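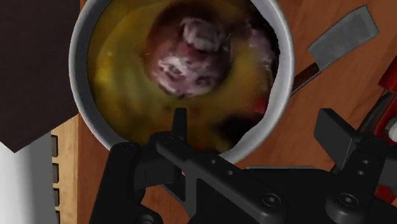 Slide 1 – pot of broth, from above (render)

Atcombe talk, 2024-10-22. Stock and soup at home, the short version. 31 minutes incl. questions so KEEP MOVING.

Open: who here has made stock from scratch? Hands. Who threw it out afterward? Fewer hands, some laughing. OK good.

Say who I am. Genji Sakamoto, cooked at the Noiphan for a while, now teach evening classes. Don't do the whole life story. Did that in March and lost five minutes.

Main point up front – most home stock tastes weak for dull reasons. Too much water. Not enough time. No salt at the end. Say it again at the close.

SLIDE 2 – water
Cover the bones and stop. Maybe an inch over. People fill the pot because the pot is big. Then they've got a gallon of bone-flavored water and they blame the chicken.
Story: my first week, filled it to the rim, chef looked at it and walked off. Didn't say a word. Boiled it down till midnight.
Top up only if bones stick out.

SLIDE 3 – cold start or hot start
Somebody will ask. Cold start, clearer stock. Hot start, cloudier, still fine for stew. Don't get dragged into it. If the guy with the pressure cooker is here again, talk to him at the break.

SLIDE 4 – the simmer
Bubble here, bubble there. Not a rolling boil. Fat gets beaten into the liquid and it goes greasy in the mouth.
Chicken: three to four hours. Beef: eight, overnight if you've got someone up. Fish: half an hour and OUT. Vegetable: under an hour, after that it goes sour and flat.
Skim early. First twenty minutes matter most, then leave it alone. Stop stirring it. Everbody stirs it.

SLIDE 5 – what goes in
Onion, carrot, celery. Fine. Leave the onion skin on if you want color.
Go easy on carrot – sweet.
Parsley stems yes, leaves save for later.
No broccoli, no cabbage, no sprouts. Whole house smells of it.
Peppercorns, a bay leaf, 2 at most. I put in six once. Tasted like a closet.
Freezer bag trick: keep scraps all month, bag full = stock day. Pass the bag around?? no, it'll thaw. Just describe it.

SLIDE 6 – salt
None at the start. You don't know how far it'll cook down. Salt the soup, not the stock.
TASTING – two cups each, same stock, one salted. Pause here. Let them talk. This is the bit people remember. Check cups are out before I start!!

SLIDE 7 – cooling
Slow down, this one is safety.
Don't put a full hot pot straight in the fridge. Don't leave it on the stove all night either. Strain, split into shallow containers, sink of ice water, stir, then fridge. Within two hours.
Fridge three or four days. Freezer a few months.
Fat on top when cold: lift it off, keep it, fry potatoes.
If it sets like jelly that's GOOD. Lady in Dirner poured hers down the drain because she thought it had gone off. Still sad about that.

SLIDE 8 – stock to soup
Three soups, one minute each:
– Chicken and rice. Rice cooked separately or it drinks the lot.
– Bean and greens. Can of beans, handful of kale, lemon at the end.
– Onion. Cook the onions longer than you think. Forty-five minutes. No, longer.
Acid at the end fixes most dull soup. Lemon, vinegar, splash of pickle juice if that's all there is.
Skip the onion one if running late.

SLIDE 9 – the newsletter thing
The Brakora recipe list is up to 3,409 people now, sign-up sheet by the door. Mention once, don't beg. Handout has the times and the freezer chart on the back. Page 2 has a mistake, says tablespoon of peppercorns, should be TEASPOON. Tell them to fix it with a pen.

Likely questions
Bouillon cubes? Fine on a weeknight, use half what the box says, taste.
Roast the bones first? Beef yes. Chicken if you want it darker.
Can I use bones twice? You can. Second batch is thin, use it for cooking rice.
Slow cooker? Yes, on low, lid on, don't overfill it.
Vinegar to pull stuff out of the bones? A spoonful wont hurt. Not making any health claims, move on.
Why is mine gray? Probably boiled too hard, or not skimmed. Still edible.

Close: less water, more time, salt last. Thank the kitchen for the burners. Leftover tasting stock goes home with whoever brought a jar.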